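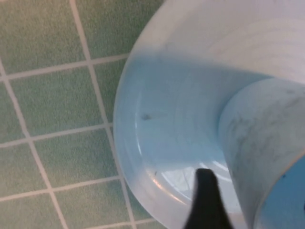
Brewing & Beer Styles, evening section
Week 5 handout — Sour and mixed fermentation
28 March 2023

Read before tasting. Bring your own notebook, the glasses are supplied.

1. What we mean by sour

Acid from bacteria, mostly. Lactic = clean, yogurt, lemon-ish. Acetic = vinegar, sharp in the nose. A little acetic is fine in a Flanders red, a lot of it is a fault in nearly anything. Please stop writing "tart" for both on the tasting sheets, say which acid you think it is.

Sour is a different thing from bitter. Several people mixed these up on the last quiz. Bitter sits at the back and hangs on, sour makes your mouth water.

2. The bugs

Lactobacillus — fast, likes it warm, most strains hate hops. Even a modest hop charge slows it right down.
Pediococcus — slow, handles hops better, can throw diacetyl and make the beer ropey ("sick" beer). Needs Brett to clean up after it.
Brettanomyces — a yeast, not a bacteria. Does not make much acid unless theres oxygen around. Leather, hay, pineapple, barnyard, depends on strain and age.
Acetobacter — needs oxygen. Keep barrels topped up.

3. Two ways in

Kettle sour: mash and run off as normal, short boil, cool to the low 90s to 100s F, pitch Lacto, hold a day or two, check pH, boil again to kill it, then ordinary yeast. Quick and predictable. Some find it one-note.

Mixed fermentation: everything goes in the fermenter or barrel and you wait. Months, often years. More depth, more risk, more beer down the drain. Blending fixes a lot.

Numbers for the kettle version: start pH 4.5 or lower before pitching (use lactic acid to pre-acidify), stop somewhere in 3.2 to 3.5. Below 3.2 your yeast is going to struggle. Make a proper starter.

4. Styles to know for the exam

Berliner Weisse — pale, wheaty, low alcohol, very fizzy. Lactic only.
Gose — wheat, coriander, salt. Salt should be noticed, not tasted like soup.
Lambic / gueuze — Belgium, spontaneous, aged hops, turbid mash. Gueuze is a blend of young and old lambic, refermented in bottle.
Flanders red — oak, cherry, some acetic ok.
Oud bruin — darker, maltier, softer, usually no oak.

Know the difference between the last two. It comes up.

5. Worked example, Hakberg batch

Hakberg is the small place we get the sample wort from. Their house gose, batch 133, kettle soured. We'll use it for the dilution problem:

Beer on hand 2,164 liters. They want to blend in 30 liters of salt solution. What is the final volume, and what fraction is the salt solution?

2,164 + 30 = 2,194 liters
30 / 2,194 = 0.0137, so 1.4 percent

Easy math, but remember pH does NOT blend this way. It's a log scale and beer is buffered. Do a bench trial with a small measured amount, taste it, then scale up.

6. Tasting order

Go lightest to strongest acid. Water between each.
Allura (Berliner type)
Hakberg gose
Mestora (red, oak aged)
Cao — mixed ferm with Brett, save it for last, it wrecks your palate

Write down aroma first, before you drink. Then acid type, acid level low/med/high, body, finish. Leave the score till the end.

7. Cleaning, again

Keep seperate hoses, gaskets and anything plastic for sour work. Stainless can be shared if it's taken apart and cleaned properly. Scratched plastic can't — mark it and keep it on the sour side.

For next time: read the chapter on barrels, do problems 1 to 4. Blending project is due in October for those on the long track, everybody else ignore that.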